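Situra: your questions answered
Page looked after by Verna Gallagher and Noemi Escobedo, Dunleavy Laboratory
Last updated Wednesday, April 27, 2022

Thank you so much to everyone who has written in since we put the Situra paper online. We have tried to reply to all of you, but the same few things keep coming up (and quite right too, as some of them we explained rather badly), so we have gathered the answers on one page. It grows whenever one of us has a free afternoon.

What is Situra, in a sentence or two?

Situra is a method for teaching a two-armed surgical robot to place stitches by learning from recordings of people doing the same job. Our particular interest is in what happens when the robot loses track of the thread, and how it might find its way back without a person stepping in. We do mean stitches on the bench, by the way, and we make no claims about the operating theatre.

Why so much fuss about the thread?

We get asked this a lot, usually by people who work on needles! A needle is a kind thing to model. It is stiff, it keeps its curve, and if you know where one bit of it is and which way it points then you know where the rest must be. Thread gives you none of that. It can hang in a loop between the two instruments, lie along the surface for a while and then wander off into the dark part of the view, and the robot still has to decide which piece of it to take hold of. Most of our early failures came from the grasper closing a whisker to one side of the thread and the policy carrying on as if all was well.
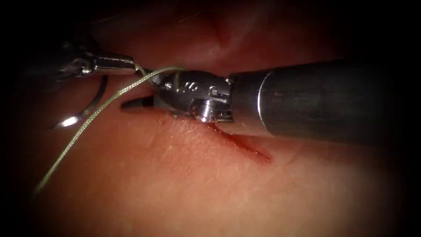
How does the method work?

In two parts. The first is a policy that looks at the camera views and suggests the next short run of movements for both arms. It is trained by plain imitation, and anybody who has read a few papers in this area will find it very familiar. The second part, which is the bit we are fond of, is a small network we call the checker. It looks at the same views and gives a single score for how likely it is that the jaws are holding what the policy thinks they are holding. When that score drops too low the arms pause, the grasper backs off along the way it came, and the policy is asked again from there.

We did try folding the checker into the policy and training the two together. It was tidier to look at and worse to live with, as we could never tell which half had gone wrong. Noemi would like it recorded that she said so at the time.

How many recordings did you use?

We collected 3,930 recordings in all and trained the policy on 2,648 of them. The rest were left out of the policy's training for a mixture of reasons: a camera had dropped out, or the operator had stopped halfway, or the two arms' clocks had drifted so far apart that we didn't trust the timing. The checker is less fussy than the policy and can make good use of a bungled attempt, so 1,000 of the left-out recordings went towards training it. If you are planning something similar, please do keep your bad recordings. We very nearly threw ours away in October to clear some disk space.

What was the main result?

We ran 60 trials with the checker switched on and the same number without it, on incisions that had not been used for training. The version with the checker finished more of its stitches, and the gain came almost wholly from the thread handover between the two instruments. For getting the needle in at a sensible angle it made no difference that we could measure. The full table is in the paper, and we would rather you read it there with the error bars than took a single number from us and ran off with it.

Do you really need the camera close to the work?

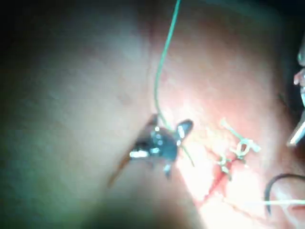

The close camera has been the most argued-over part of the whole project, and our answer has changed more than once. When we first took it away, the policy managed nicely until it came to the handover and then went to pieces, so back it went. It brings its own troubles, though. Light strong enough to work by can turn the surface nearly white just where the stitches are, and you can see how the two knots across the red line of the incision start to melt into the glare, although the green thread up by the forceps is still easy enough to follow. The forceps themselves come out rather blurred at that distance. We now vary the brightness quite heavily during training, and we give the checker the close view along with the wider one, so that it has something to fall back on when either is poor.

Does it tie the knots as well?

The policy will attempt them, but we haven't made any claim about knots in the paper and would ask you not to make one for us. Our trials were scored on placing the stitch and passing the thread. Judging a knot properly means judging whether it holds, and we hadn't settled on a fair way of doing that. Verna is working on a small pulling test at the moment and is very happy to hear from anyone who has built one.

Why does the robot pause so often?

Because we set it to be cautious! The threshold on the checker is a single number in the settings file and you can raise or lower it as you please. Lower it and you get a brisker robot that misses more handovers. Raise it too far and it will dither over a perfectly good grip. We chose our value on a set of practice runs kept apart from the 60 trials, and we left it alone after that.

How does Situra compare with Akura?

Akura was our earlier system, and it followed a fixed list of steps, with a person choosing where each stitch should go. It is still the quicker of the two when everything is laid out just so. Situra copes better with a thread that has ended up somewhere odd. We still use Akura for checking that the arms are calibrated, so please don't think of it as retired.

May I have the recordings?

Yes, gladly. The training set goes out through the Cinddale archive, split into parts so that you needn't fetch the lot in one go. Start with the smallest part and read the notes on camera timing before you do anything else – they will save you a week. If a file won't open, write to Noemi with its name and she will send you a fresh copy.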